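September, kitchen cell, notebook page 13

Spent most of today on the arm over the toy kitchen, the one we all call Stado. It had been drifting low again. Grasps that used to close nicely on the cube were landing with the fingers practically kissing the plate, and twice it stopped itself with a contact error before it even got there. I blamed the new Kareo pads for a good hour (sorry, Kareo pads!) and then went back to the boring stuff, which is where I should have started.

So, boring stuff. Arm to the rest pose, brakes on, hex key on all 4 flange screws. One of them moved nearly a quarter turn. That's the whole mystery, I think. Retorqued, wiped the fingers, ran the homing routine and re-entered the tool offset. Old value was 405, new one is 273, and yes, I typed it in twice because the first time I saved it to the wrong profile. 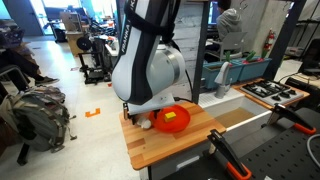 Orest Demchenko, kitchen cell notes

For the height check I use the orange-red plate with the little yellow cube in the middle, because the plate gives you a nice bright edge to judge the fingers against. Bring it down slowly, stop just above, crouch and look from the side by the sink. Please don't do this over the stovetop — the grates stick up and you'll get a number that's no good anywhere else.

While you're down there, give the bar clamps on the black pegboard table a tug. I put a bit more turn on both. If the kitchen shifts, the offset gets blamed for it and we all lose a morning.

Still open: the Tustow script keeps loading the old profile after a restart, so check the offset before you run anything. I've asked Tymoshchuk for spare flange screws. Thread locker is in the second drawer, blue one only.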